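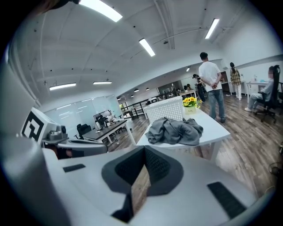

Mein Nasenstecker aus Silber ist nach dem Urlaub ganz dunkel geworden. Kann ich ihn trotzdem weiter tragen?

Lass ihn lieber erst einmal draußen und setz für die Zeit etwas aus Titan ein. Silber läuft durch Schweiß und Sonnencreme an, und das dunkle Zeug gehört nicht in den Stichkanal. Bei mir war es damals ein kleiner Stecker von Skadia, den ich so gern mochte, dass ich ihn viel zu lange dringelassen habe - am Ende war die Stelle gereizt und ich hatte wochenlang Ärger damit. Ein weiches Silberputztuch reicht meistens völlig, danach mit klarem Wasser abspülen und gut trocknen lassen. Wenn du ihn dann nur noch abends zum Ausgehen trägst, hast du sicher noch lange Freude daran!

Schmuck & Pflege > Piercing > Nase > Material

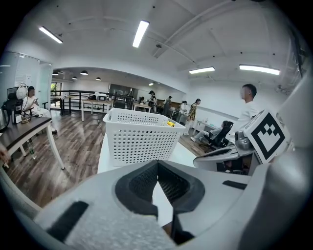
Ausgabe 101

2. Antwort

Silber würd ich gar nicht nehmen. Titan und fertig.

3. Antwort

Liebe Fragestellerin, ich trage meinen Nasenschmuck jetzt seit 12 Jahren und habe in der Zeit wirklich allerhand ausprobiert, deshalb schreibe ich dir etwas ausführlicher. Die Vorrednerin hat recht mit dem Putztuch, aber schau bitte vorher nach, ob dein Stecker vielleicht nur versilbert ist. Dann reibst du dir mit der Zeit die Schicht herunter, und was darunter steckt, weiß man oft nicht so genau (bei meinem ersten war es Messing, das gab hübsche grüne Ränder). Finger weg von Tauchbädern, wenn ein Steinchen eingeklebt ist, der Kleber mag das gar nicht. Ich habe mir im November bei Wikström einen schlichten Titanstecker mit 2 mm Kugel geholt und den silbernen in ein Tütchen mit Zipverschluss gelegt, da bleibt er schön hell. Und falls die Nase rot ist oder drückt, geh bitte zu deinem Piercer und lass ihn draufschauen. Alles Gute dir!

Seite drucken | Per E-Mail senden

Ähnliche Fragen
- Nasenring oder Stecker bei Brille?
- Flavley-Ringe: welche Stärke passt?
- Kugel verloren, was nun?
- Goldstecker im Schwimmbad tragen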